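Sharing a packing bench with a robot arm: tips from the Irkness supply room

The arm at our Zedville site packs small office supplies into cardboard boxes. It took over that job in July. Osamu Ishida and I used to do it by hand, and now we set up, check and fix. These are the habits that have made the shifts easier.

Wipe the bench before the first run and again after lunch. Use a dry cloth on wood.

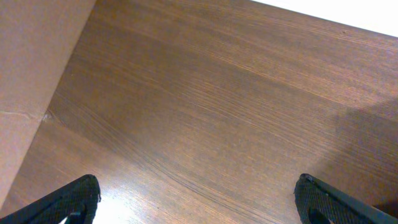 Did anyone lose hours when the arm came in?
Our hours stayed the same, but the work is different. There is less reaching and more checking.

Put the box in the same spot each time, with the flaps folded back before you press start. If a box is bent, swap it. Straightening one by hand takes longer than getting a new one. 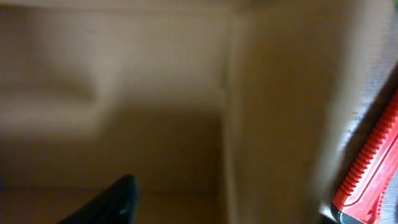 Agree on who looks after the sharp tools. On our shift it is Noboru Hayashi, and he signs them out at the start and back in at the end. A red box cutter lying on its side next to the cardboard is easy to forget when you are watching the arm, so keep one fixed place for it and say out loud when you pick it up.

Stop the arm before you reach in, even for something small. We keep 2 stop buttons, one on each side of the bench, and new people practice with both.

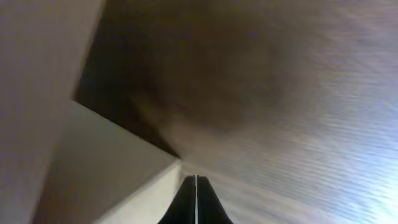 Write down every stop. A line in the notebook is enough: the time, the item, what you did. Last month we logged 624 items packed and 3 stops that needed a person for more than a minute. Before the notebook we argued about it from memory.

Start each new item type slowly. Pens roll, tape stands on edge, and soft things fold up in ways you don't expect. Run a few at low speed and stay at the bench.
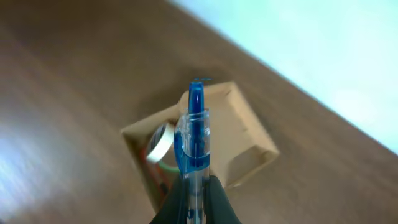 Swap roles every couple of hours. Watching is tiring in a different way from packing, and Sayaka Shimada found she missed more errors late in the morning. We now trade between checking and restocking at 10 and again at 2.

Keep one hand-packing station set up with boxes and tape. When the arm is down for service, orders still have to go out by four.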